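Seam Allowance 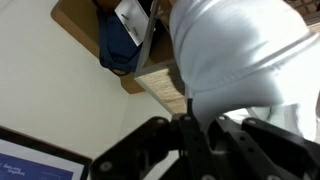 The task sheet for the Cukatstead Open listed the garment as "one white textile article, unspecified," and Katia Guerra had read that line often enough to dislike the comma. The club had entered under Manipulation, Soft Goods. The arm had to take the article from a heap, find two points on its edge, and lay it flat inside a taped square. Rigid parts had been last year's category, and the club had done well at rigid parts. On the wrist camera feed the cloth stood up over the black fingers in fat, bright folds, pinched at the base, with the seam running off toward the right and the blue thing hanging from or resting against the shelf just in view behind it. Katia paused the feed and put her pencil on the seam.

"It thinks that's the edge," she said.

Ashley Fairclough leaned in. Ashley had written the edge detector and took remarks about it calmly.

"It's a strong line," Ashley said. "It has shading on one side. It curves the way a hem curves when you hold it up."

"It isn't a hem."

"I know it isn't. I'm telling you what it looks like from the wrist."

The detector returned a confidence value for each candidate line. For this line it had returned the highest value of the evening. The planner had accepted it, computed a second grasp point on it, and asked the operator for permission to proceed. The permission box had been open for several minutes. The arm held its position, drawing a steady current.

"Deny it," said Kittipong Chaimongkol from the operator's chair, "or approve it and let it fail, but pick one. The shoulder motor is getting warm."

"How warm?"

"Warm enough that I'm mentioning it."

Katia denied it. The planner discarded the grasp, returned to the start of the search, scanned the cloth again from the same position, and proposed the same point.

The club met in a room above the Nilsuwan building's loading dock. The floor carried vibration from the dock door, and the calibration procedure included an instruction to wait for the door. Jovita Carrillo had added it after a week in which the camera-to-gripper transform drifted every afternoon at delivery time and was correct every night. She kept the procedure in a binder. The binder had tabs.

Jovita was at the bench now with the spare fingers and a file. The fingers were flat plate, cut by Botorby to the club's drawing, and the drawing had left the edges square. Square edges held well on cloth. They also caught. On the previous attempt a thread had wrapped around the pivot of one finger, and the gripper had reported a successful release while still attached to the article. The log recorded a success. The score sheet, which Manee Rungrueang kept by hand and without sympathy, recorded a zero.

"Radius on both corners," Jovita said. "I'm taking off as little as I can. If I take too much it'll slide."

"Do we have a number for too much?" Manee asked.

"We'll have one after I've done it."

Manee wrote that down.

Ashley pulled the depth channel up beside the color image. The argument for depth was simple. At a true edge, the cloth ended and something farther away began, so there should be a step. At a seam, the cloth continued on both sides, so there should be none. Ashley had left depth out of the detector in July on the grounds that the sensor was poor at short range. At that distance it produced holes, and the holes were worst on bright white surfaces.

"So we have a step test," Katia said, "and it fails on white."

"It fails on bright white. If we turn the lamp down it gets better."

"If we turn the lamp down the color image gets worse."

"Yes."

"Is the lamp ours to turn down? At the event?"

Manee turned back through the rules. Lighting at the event was fixed by the organizers and would not be adjusted on request. Teams could add shielding to their own hardware provided that it did not extend past the fingers.

Kittipong said that a person would simply turn the cloth around and look at the other side. He said it to the ceiling, as a complaint. Katia wrote it on the board.

The wrist had travel left in it. The last joint could rotate in either direction before the cable bundle became a concern, and the planner had never used that travel during a search because nothing had asked it to. Katia drew the gripper as a T and the cloth as a cloud on top of it. She drew an arrow around the T.

"The camera's on the wrist," Ashley said. "If you rotate the wrist the camera goes with it. You see the same side of the cloth."

Katia looked at the arrow.

"The cloth swings, though," Jovita said, without turning from the file. "It lags. You rotate, the fingers go, the top of the cloth goes late. For a moment you're looking at it from somewhere else."

"For how long?"

"Long enough to see it flop."

They discussed whether flopping was a measurable quantity. Ashley believed that it was. If the wrist made a quick, small rotation and stopped, every point on the cloth would overshoot and settle. A free edge should overshoot more than a seam, with nothing beyond it to hold it back. The seam had material stitched to both sides and would move with its neighbors. One could take a sequence of images during the settling, track each candidate line, and compare its motion to the motion of the cloth next to it. A line that moved with its neighbors on both sides was a seam. A line that had a neighbor on only one side was an edge.

"That's the step test again," Katia said, "with time in place of depth."

"It's the step test on a sensor that works."

Ashley wrote it in 13 lines, deleted a print statement, and put the print statement back. Kittipong enabled the joint and set the speed limit low. Jovita took her hand off the bench, since the bench was bolted to the table and the table held the arm. A truck was backing up to the dock. They waited for the door.

The first shake was too gentle. The cloth leaned and returned, and every line on it moved by the same amount. Kittipong doubled the speed. On the second shake the folds rolled over to the right and came back, and the fold that had been hiding behind the others dropped below the fingers. The tracker lost the seam, found it, and lost it again.

"Blur," Ashley said. "Shorter exposure."

"Then it's dark," said Katia.

"It's white cloth under a lamp. We have light to spare. That was the whole problem with the depth."

Ashley shortened the exposure. The wall in the image went from cream to brown, and the shelf disappeared into it. The cloth remained. It was now the only bright object the camera could see, and Manee remarked that this would have been useful to know before anyone had spent a month masking out the shelf. Ashley had spent the month. Ashley agreed.

Kittipong ran the shake again. The tracker held four candidate lines through the full motion. The numbers came up in a column. The seam, which had led every list since they unpacked the garment, had dropped to the bottom. The top entry was a short line low on the right, where a fold of the cloth hung across the finger. The planner computed a grasp point on it and opened the permission box.

Katia went around to the side of the table and bent down to see the fold directly. The line ended in a rolled hem with a double row of stitching. She checked it with the pencil, not touching.

"That's an edge," she said.

"Approve?" said Kittipong.

"Where does it go in from?"

He turned the monitor so she could see the path. The second hand would come in from below, flat, with the fingers open to their full width. There was a clearance of 2 millimeters between the lower finger and the bracket of the first gripper. The simulator considered this acceptable. The simulator had the old fingers in it, with the square corners.

"The new ones are smaller," Jovita said. "Slightly."

"Slightly is in our favor," said Kittipong.

"They aren't on yet. I've finished one."

Katia thought about it. The old finger would clear, if the calibration was good. The calibration was good if the door had been closed when it was taken. She asked Jovita, and Jovita opened the binder to the tab and ran her thumb down to the last entry: March 31, 2022, door closed, her initials. The entry was from before supper.

"Approve it," Katia said.

The second hand rose, slowed at the edge of the first gripper, passed it, and closed. The force reading went up and stayed up. The planner reported two contacts and requested the transfer to the taped square. Kittipong approved this without asking. The two hands drew apart, and the white cloth opened between them along one side, with a large fold still tucked in at the middle. It was laid down inside the tape. One corner was outside the tape.

Manee measured the corner with a steel rule and consulted the sheet. A corner outside lost half the placement score. The fold lost the flatness score entirely.

"What does that leave?" Ashley asked.

Manee told them. It was a low number, the first on that page that was not a zero. She entered it in ink, as she had the zeros.

"What is it, anyway?" Kittipong said. "The article."

Katia lifted the free corner and let it fall. The Jonano parcel it had come out of was under the table, with the packing slip still inside, and she could have looked. She pushed the cloth back into a heap and moved her hands out of the workspace.

"Unspecified," she said. "Go again. Jovita, how long on the other finger?"

The file had already started. Downstairs the dock door began to move, and they waited for it.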